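Arrocera Mirel de 600 gramos: nueve meses de uso

Compré la arrocera Mirel en marzo, cuando se me rompió el asa de la olla que usaba para todo. Busqué un modelo pequeño, con cubeta extraíble y sin pantalla. La Mirel tiene dos botones, cocer y mantener, y una luz para cada uno. Admite hasta 600 gramos de arroz crudo, aunque a mí con esa cantidad me salpica por la válvula y prefiero quedarme en 450.

Antes tuve una Stolico durante años. Era más pesada y tardaba menos, pero la tapa no se desmontaba y acababa oliendo a almidón por mucho que la frotara. En la Mirel la tapa interior sale con una pestaña y se lava en el fregadero. Parece poca cosa y es lo que más agradezco a diario.

Con arroz redondo blanco, lavado dos veces y con la misma medida de agua más un dedo, sale entero y suelto en 28 minutos. El basmati necesita menos agua de la que dice el folleto. Si se sigue la línea marcada en la cubeta queda blando por abajo y hay que abrir la tapa un rato para que pierda humedad. Yo pongo el agua un par de milímetros por debajo de la marca y lo dejo reposar diez minutos con el botón en mantener.

El integral es su punto flojo. El aparato corta cuando sube la temperatura del fondo, y con el grano integral eso ocurre antes de que esté tierno. Hay que remojarlo desde la noche anterior o añadir medio vaso de agua y darle una segunda vuelta. Mi vecina Consuelo Ríos tiene el modelo grande de la misma marca y le pasa lo mismo.
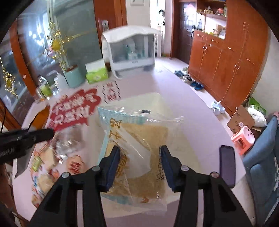

También la he usado con otros granos. El mijo queda bien con dos medidas de agua por una de grano, tostándolo antes en la sartén. La quinoa sale correcta, algo pegada en el centro. El trigo sarraceno se deshace y no lo he repetido. Las lentejas hacen espuma y la sacan por la válvula, así que para legumbre sigo con la olla de siempre.

La función de mantener caliente aguanta bien unas dos horas. A partir de ahí se forma una costra en el borde y el arroz toma un color amarillento. El folleto habla de nueve horas — yo no serviría ese arroz a nadie. Para la cena lo pongo a las ocho y a las nueve menos cuarto ya lo tengo en la mesa.

El antiadherente de la cubeta ha empezado a rayarse cerca de la marca del máximo. Uso solo la paleta de plástico que venía en la caja, pero durante el primer mes lavaba el arroz dentro de la propia cubeta y sospecho que viene de eso. Ahora lo lavo en un colador. Pregunté por el recambio en la tienda Kontogiannis, donde la compré, y me atendió Felicidad Bautista, que lo pidió al almacén sin poner pegas. Tardó dos semanas en llegar y costó casi un tercio del precio de la arrocera, lo que me parece caro.

El cable mide menos de un metro y no se recoge. En mi cocina el enchufe está alto y tengo que colocar el aparato justo debajo, con el vapor dando en el mueble. He terminado por adelantarlo hasta el borde de la encimera mientras funciona.

Hace poco probé en casa de mi hermana la Vovance, que cuesta el doble y tiene programa para integral. El integral le sale mejor, desde luego. El blanco me pareció igual y el ciclo es diez minutos más largo.

Lo bueno: fácil de limpiar, ocupa poco, blanco muy regular.
Lo malo: integral irregular, cable corto, recambios caros.

Para una o dos personas que coman sobre todo arroz blanco la recomiendo. Si en casa se come integral varias veces por semana, compensa pagar más por un modelo con programa propio.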